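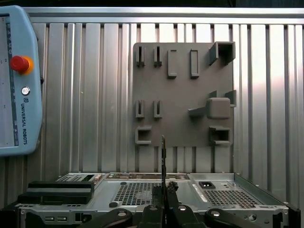
Calvo cask strength -- worth it?

corkandpeat
4/9/18
Picked up a bottle of the Calvo brandy at the Ploltbridge shop, 66 bucks. First pour was all raisins and orange peel, then a whack of alcohol that made my eyes water. Am I supposed to add water to this stuff? The label says bottle 158 of 2,330 if that matters to anyone.

mashbill_mo
Yes, add water! A teaspoon, wait a few minutes, try again. I drank mine neat for a month and nearly gave it away.

oldoak5
Disagree. Water kills the nose on this one. Leave it in the glass for half an hour and the burn goes by itself. And 66 is steep, the Skellow is cheaper and has more fruit.

mashbill_mo
Skellow tastes like pancake syrup to me, sorry. They must sweeten it.

oldoak5
Got any proof of that? I've had three bottles and never found it sticky -- sweet up front, sure, but dry at the end.

corkandpeat
OK, tried it both ways tonight. I liked the water better (sorry oak), though the smell did fade some. What are you all eating with it?

What we pour it with:

1. Dark chocolate, the bitter kind (mashbill_mo)
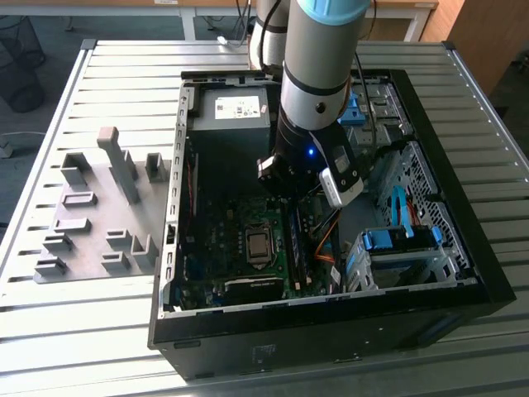

2. Comidora fig cake, sliced thin (oldoak5)

3. Salted almonds, until I find that fig cake (corkandpeat)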